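Gastow Residents' Board > Facilities > Counter surface at the Kamolrat reading room
Posted in November by gastow_admin

gastow_admin
The Facilities Office has reviewed 21 comments on the new service counter. A dark slate-gray finish is proposed. Members are asked to state objections in this thread.

mill_lane_74
I object. Dark counters show dust within the hour. The pale finish at the Zalden branch has lasted nine years.

readingroom2
I must disagree with the previous member. The Zalden counter is stained at both ends. Gray is easier on the eyes under the new lights.

mill_lane_74
The stains are from the old ink pads and would show on any finish. Has Watix quoted for both?

gastow_admin
Yes. The difference is $100 in favor of gray. Comments remain open until noon. A rendering with the gray tone is attached.

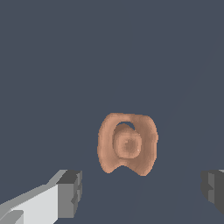 Slate-gray tone, computer rendering, with a peach-tan shape on the surface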